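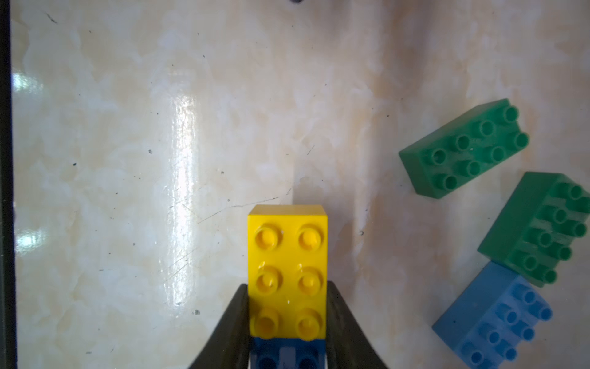 Gripper release fault: frequently asked questions

This page is for everybody who uses the two-arm table at Parkstead, and for other groups who run the Tellirari control program with Jodico grippers. It collects the questions which we have received about the release fault in August. If your question is not answered, please write to Washington Peixoto at the Parkstead workshop.

What is the release fault?

The arm picks up a brick, brings it to its place and gives the command to open the gripper. The program then reports that the gripper is open, but the fingers are still closed on the brick. The arm begins its next movement with the brick in its fingers. In most cases the brick is simply carried away. In the worse cases it is pushed into the table or into other bricks.

How often did it happen?

We looked at the records of 258 picks. In 81 of them the gripper was reported open too early. Not every one of these ended badly, because often the fingers opened a moment later, before the arm had moved very far.

Was anybody hurt?

Yes, but lightly. One operator had a fingertip pinched between a brick and the table. She believed that the arm had finished, because the screen said "open, idle", and she reached in to take a brick that had fallen on its side. The arm was waiting for the next task and started it while her hand was there. She had a bruise and no cut. We have written it down as an accident all the same, and we ask other groups to do so if they have a similar case, also when the injury is small.

What is the cause?

There are two causes and they work together.

The first is in the settings. Tellirari can decide that the gripper is open in two ways: by reading the position of the fingers, or by waiting a fixed time after the command. Our table was set to the fixed time. This was left from the first tests, when the position reading was not yet connected.

The second is in the gripper. The finger drive becomes slow after a long hold with high force. With a short hold the fixed time was long enough, and so we did not see the problem when we tested with quick picks.

Does it depend on the bricks?

Partly. On our table we use large Duplo bricks and the smaller standard Lego bricks, and they lie mixed, some joined together and some not. For pulling a brick from a stack we had set a higher force than for lifting a loose one. The fault came mostly after these pulls. It came with both sizes of brick, so please do not think that you are safe if you use only one of them.
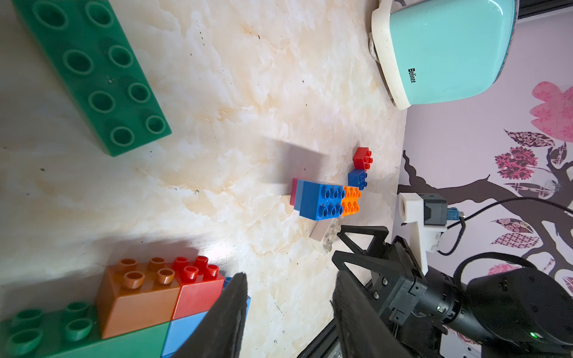
The mixed bricks on the table, seen past the gripper fingers, with the second arm on the right.

Why did the second arm not notice?

The two arms share the table but not their gripper state. When one arm said that it was open, the other arm accepted this and was permitted to enter the middle of the table. In one case the fingers of the two arms touched. A bracket for a camera was bent slightly and has been replaced. After this we have changed the rule: only one arm may be over the middle, whatever the other arm reports.

Can the wrist camera see if the brick is still held?

A person who looks at the camera picture can usually see it, yes. The program is another matter. Our tabletop is glossy and it reflects the lamps, and the marble pattern has many light and dark places. We tried a simple check which compares the area between the fingers before and after the release. It gave too many wrong answers to be used for safety. We keep it only as a note in the record.

What does the emergency stop do with the gripper?

Please read this answer with care, as there was much misunderstanding about it. The emergency stop stops the arm. It does not open the gripper. The fingers keep the force which they had at the moment of the stop. This is by intention, so that a held object does not fall, but it means that a trapped finger is not set free by the red button. To open the fingers after a stop, turn the release knob on the side of the gripper by hand. Every operator must now show once that he or she can find this knob without searching.

How do I check my own table?

Do it before you start the next session. A second person should stand at the stop button.

1. Open the Tellirari settings and look at the line "release confirmation". It must say "position" and not "time".
2. Let the gripper hold a brick at your highest permitted force for 3 minutes.
3. Give the open command and look at the fingers, not at the screen.
4. If the screen says "open" before the fingers have stopped moving, do not use the table.
5. Write the result in the table log with your name.

May I reach in when the screen says "idle"?

No. "Idle" means only that there is no task at this moment. Press the stop button first, look at both arms, and then reach in. If a brick has fallen in a bad position, it is better to leave it until the end of the run.

Is there a correction from the maker?

Rezende, who service our grippers, have cleaned and greased both finger drives, and the slow opening is now much less. It has not disappeared completely. We have asked Jodico for an answer about the drive and we will add it here when it comes.

Can I continue to work until then?

Yes, if the setting is "position", the check above is passed and the force is not higher than the value written on the card beside the table. Pulling bricks from a stack is permitted only with a person at the stop button. Please do not raise the force when a brick does not come loose. Stop the arm, separate the bricks by hand and begin the task again.

Where do I report a new case?

Write it in the table log and send a message to Washington Peixoto on the same day. Save the record of the run before you restart Tellirari, because a restart deletes the last finger positions, and without them we can not say which of the two causes it was.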